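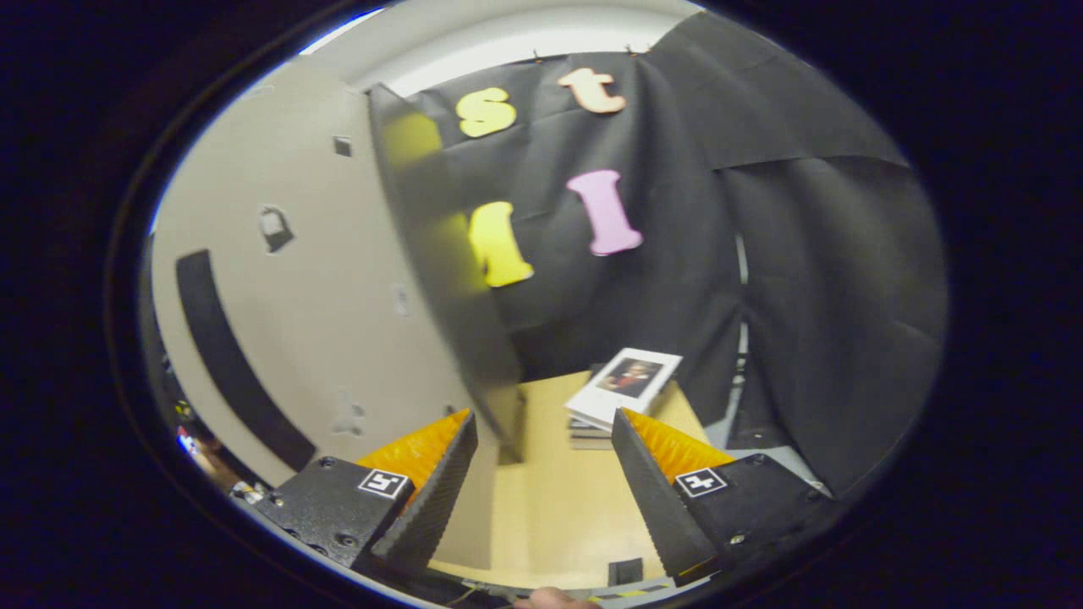 Maeve Ó Briain

The Galtau is a hand-held parallel gripper sold as a kit. I built one on a bench at home and have used it since for recording pick-and-place demonstrations. Skudo supplied the screws and wiring; the rest came in the Galtau box or off my own printer.

Assembly took two evenings. The housings are black and go together with small screws driven straight into the plastic. Do not use a powered driver. I stripped one boss at the second tightening and had to reprint the part. The manual gives no torque value and puts the marker step after the fingers are fitted, when the faces are awkward to reach. Fit the markers first.

The orange pads are the best part of the kit. The ribs flex enough to hold a soft toy without squashing it, and they grip the edge of a thin booklet if the approach is shallow. Glass is less certain. I logged 177 grasps on mixed objects and 93 of those were on smooth or shiny ones, where nearly all of the slips occurred. Cleaning the pads every 50 grasps helped.

The fisheye lens sees both fingers and most of the room. Coverage is excellent, and the price is that anything behind the bench ends up in the recording. Hang a matte black curtain. I clipped mine along the top and stuck foam letters on it to give the tracker some features – plain black cloth gave it very little to hold on to.
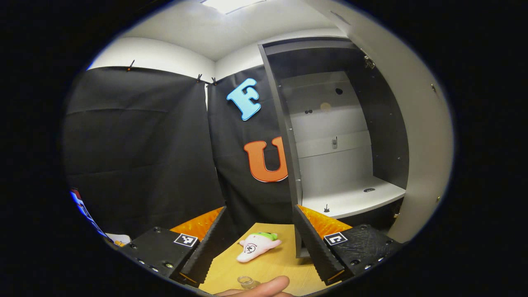
Marker detection was steady under ceiling light. It dropped out twice when I rolled the wrist far enough for glare to cross one face, and both times it came back within a few samples. Finger width drifted slightly after 400 open-close cycles. Recalibrating takes a minute, but the Zorura software hides the command two menus down and does not confirm that the new value has been saved.

Play in the left finger was noticeable from the start. Aoife Heffernan built the same kit in May and shimmed hers with tape. I used a thin washer – either works.

Recommended for anyone with a printer and some patience. Order a spare set of pads with the kit, as shipping them separately costs more than the pads.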